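Personal Finance Basics, Handout 6
Budgeting for Bills That Do Not Come Every Month

Read this before Thu 21 November and bring a calculator, or a phone you can resist looking at for anything else.

The problem

Most household budgets are built around the month. Rent is monthly, the phone is monthly, and so people conclude that life is monthly. Then the car insurance arrives, having quietly saved itself up since spring, and the budget is declared a failure. The budget was fine. It simply left out a bill that everyone in the house knew about.

We call these irregular expenses. They differ from emergencies in that you can usually name them ahead of time. A burst pipe is an emergency. December is on the calendar.

Common irregular expenses

Car insurance paid every six months
Vehicle registration and inspection
Back-to-school costs, which land in August whether or not you are ready
Dental work
Holiday gifts and travel
Annual memberships you meant to cancel

The sinking fund

A sinking fund is money set aside in small amounts for a known future cost. The name comes from business borrowing and is nobody's idea of good marketing. The arithmetic is easy: add up a year of irregular expenses, divide by the number of paychecks you get, and move that amount each payday before you have a chance to form opinions about it.

Worked case: the Pleltham household

The Plelthams list 14 irregular bills for the year, with a total of $2000. They are paid twice a month, so they divide by 24 and get $83.33 per paycheck. In August they also owe $114 for school fees, left off the first list because one parent thought the other had paid it. The new total is $2114, or $88.08 per paycheck. Round up to $89 and stop arguing.

Notice that the forgotten bill added less than five dollars a paycheck. Spread over a year, it is a sandwich. Paid all at once in August, it is a fight.
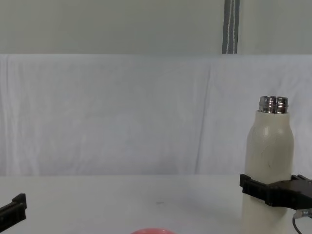 Where to keep the money

Keep it apart from checking. Money in a checking account looks available, and after ten at night it looks very available. A separate savings account works well. Check for monthly fees and minimum balances first, as paying a bank to hold your dental money defeats the purpose. Some people open one account per goal. Others keep one account and a list. Either is fine if you will still be doing it in March.

Starting late

The method assumes you have a full year before the first bill. You do not. If insurance is due in two months, divide that bill by the paychecks left before it, and start the slower savings for everything else alongside. The first round hurts. If the amount is out of reach, call the company before the due date and ask about installments, and ask what the installments cost.

For class

1. List your own irregular expenses for the past 12 months. Bank statements remember more than you do.
2. Work out your amount per paycheck.
3. Mark the one bill you had forgotten. There is always one, and you need not tell us what it was for.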